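The Charging Hour

The ferry to Skonness left at 6 in the morning, and my sister had the whole evening before it planned around the power strip.

She calls it the charging hour, though it has never once been an hour. You bring her everything you own that runs on a battery, she finds it a spot, and while it all drinks up she makes popcorn and reads aloud from the Cadwaladr guide to the islands (the 1988 edition, with the wonderful foldout map). I love it more than the trips themselves. I really do!

"Shaver," she said, holding out her hand like a surgeon.

"It's Dad's."

"Dad's shaver, then. And the lamp for the tent. And where's the long cord?"

I found the long cord in my boot – don't ask – and carried it up the stairs two at a time.
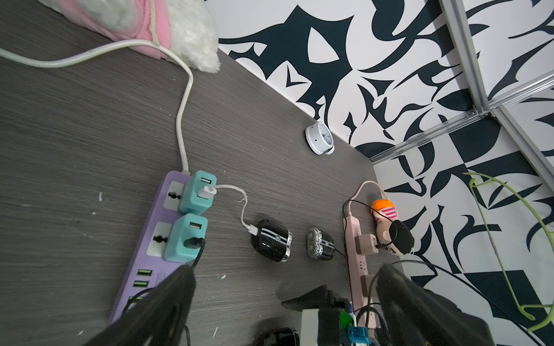
My sister's desk is the best place in our house, and I'll argue that with anyone. She put up the wallpaper herself one hot week in July, when our parents were in Fesstead and couldn't object, and at night I used to find birds in it, then wolves, then a whole burning forest. By nine o'clock the purple power strip was lying across the desk under all that black and white, with its two teal chargers side by side, and she stood over it as proudly as if she'd invented electricity.

"Seven things to charge," she said. "We can do it in two rounds."

"And if the lamp isn't done?"

"Then we'll sit in the dark on Skonness and listen to the seals."

I hadn't known there would be seals! She opened the guide and there they were, a full page of them, fat and whiskery on the rocks below the lighthouse. She read me every word, doing the voices, and she gave the biggest seal our father's cough.

Downstairs he coughed, right on time, and we laughed so hard that the popcorn went all over the rug. We were still picking it up when he called to ask if anybody had seen his shaver.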